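Estholm探班记:Greltinby摄影棚开放日

Greltinby摄影棚每年十二月对外开放一次,今年我报上了名。摄影棚在Estholm镇外,从火车站出来要换一趟公交,坐到终点站,再沿河走一小段路。我上午九点半到门口,排队的人已经拐过了停车场。进门要看预约邮件和证件,包要打开检查,手机摄像头在部分区域会被贴上贴纸,出来时自己撕掉就行。

先交代一下背景。Greltinby原来是造纸厂,停产以后空了很多年,后来改成摄影棚,现在有3个大棚和一排小办公室。电视剧《Stostura》的内景大部分在这里拍,看过的人应该记得那条很长的走廊和那间总在下雨的厨房。开放日当天剧组不开工,演员也不在,门票说明里写得很清楚,想见演员的不用专门跑一趟。排在我前面的一对母女显然没看说明,进去以后一路在问工作人员,对方每次都很耐心地解释。

参观分组进行,每组16人,由一名讲解员带着走,全程差不多两个小时。我们这一组先去一号棚。厨房的布景还搭着,比电视上小得多,三面墙,第四面是敞开的。窗外的雨是靠屋顶上一根打了孔的水管,水落到下面的槽里再抽回去循环使用。讲解员开了一分钟给我们看,声音很大,她说剧里的雨声都是后期另配的,现场录的那种根本不能用。

走廊在二号棚,实际长度只有画面里的一半左右,尽头那扇门后面就是砖墙。地毯是拼起来的,颜色有细微差别,据说为了好换。有人问能不能在走廊里走一遍,讲解员说可以,但要脱鞋,于是大家都脱了鞋。

三号棚那天关着,里面在搭新一季的景,只能隔着帘子听见电钻的声音。

接下来是选角的部分,我个人最感兴趣。负责选角的公司叫Briem,在办公楼二层租了两间屋子。一间是候场室,摆着折叠椅和饮水机;另一间是试镜室,灰色背景布,地上用胶带贴了一个十字,演员就站在那里。工作人员放了一块展板,讲一个角色是怎么定下来的。《Stostura》里渡轮售票员这个角色,戏份不多,第一轮收到653份自录视频,筛掉大半以后请人到现场试,最后剩下3个人和主演对戏,当天晚上出的结果。展板上没有写落选的是谁,讲解员也不肯讲。

现场还发了一张给新人的说明,我抄几条下来,可能有读者用得上:自录视频横着拍,背景干净;开头报名字、身高和所在城市,不用讲自己的经历;台词可以不背全,但不要低头念;同一场戏最多交两个版本。照片要近期的,头发长度和现在一致。说明最后写着Briem不向演员收取任何费用,凡是要先交钱的都不是他们。

候场室旁边有一个自愿体验的环节,抽两个观众读一页台词,由工作人员搭戏。抽中的一位是退休的中学老师,读得很稳,另一位读到一半笑场,重来了两次。读的那一页是第二季里的,内容是姐姐回来卖房子那场,看过的人都跟着小声念。我没抽中。

从二层下来经过楼道,再往里是器材和后期的区域。
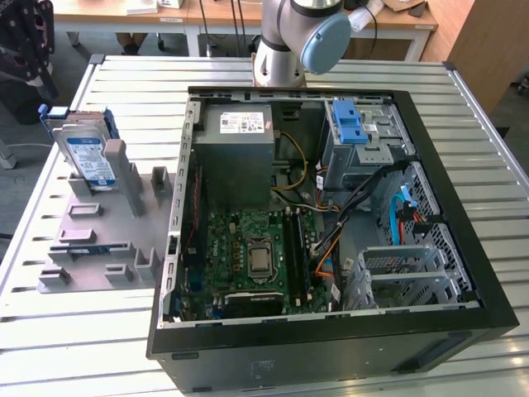 侧板已拆开的台式机,电源和主板都露在外面

后期的讲解比较短,主要讲配音和调色。讲解员用厨房那场戏做例子,先放没有处理过的一段,再放播出的版本。没处理过的那段颜色偏黄,脚步声空空的,能听见远处有人咳嗽。播出的版本冷了很多,雨声加上去以后,整个房间好像也变大了。有观众问主角的声音有没有换过人,回答是没有,只有个别句子是演员回来补录的,补录一般安排在杀青之后,演员站在小房间里看着自己的口型念。有些演员很怕这个环节,有些人十分钟就能做完一整集。

我问了一个关于字幕的问题。第一季的字幕有几处和台词对不上,当时网上有人整理过一份清单。讲解员承认确实有,原因是字幕用的是较早的剧本稿,后来重新上架的版本已经改过来了。我回家以后核对了其中一集,改是改了,渡口的地名还是前后写法不一样。

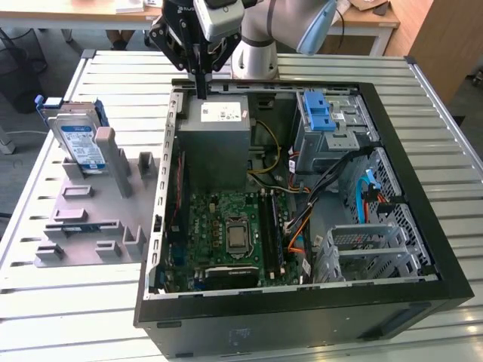
中午在食堂吃饭。食堂平时只对剧组开放,开放日供应一种汤、两种三明治和咖啡,价格和镇上差不多,刷卡付款,不收现金。座位不够,很多人端着盘子坐在外面的台阶上。墙上挂着历年在这里拍过的剧的海报,有几部我完全没听说过,其中一部只播了一集就停了,海报倒是做得最大。

下午是服装间和答疑。服装按角色挂,每件衣服上别着一张卡片,写着第几集第几场,旁边注明扣子扣到哪一颗、袖子卷不卷。主角那件深蓝色雨衣一共做了好几件,新旧程度不同,对应剧情的不同阶段。做旧的办法是砂纸加茶水,肩膀和袖口处理得最多。雨衣不能摸,另外准备了一块同样的布料给大家摸,很硬,比看上去重。

答疑在食堂举行,四十分钟。提问最多的还是下一季什么时候播、谁会回来。回答基本都是暂时不能说。有一位观众问群众演员怎么报名,这个答得比较具体:在Greltinby的网站上填表,住在Estholm及周边的优先,通常提前三四天通知,要能凌晨五点到场,自带深色无标志的衣服。当天的餐由剧组管,交通自理。未成年人需要家长陪同,拍摄时间也有限制。

纪念品摊位在出口,有印着剧名的帆布袋、杯子和明信片。明信片是布景的设计草图,一套里有厨房、走廊和渡口,我买了一套。帆布袋下午两点就卖完了。

几点实用信息。预约在十月开放,放票很快,建议提前注册好账号。棚内没有暖气,要穿厚一点的袜子,走廊那段会脱鞋。洗手间只在办公楼一层有,进二号棚以前最好先去。轮椅可以进一号棚和食堂,办公楼没有电梯,二层的选角部分上不去,工作人员会在楼下发一份展板的打印稿。回程公交每小时一班,末班下午五点四十,我赶上的是四点四十那班,车上一大半都是刚从摄影棚出来的人。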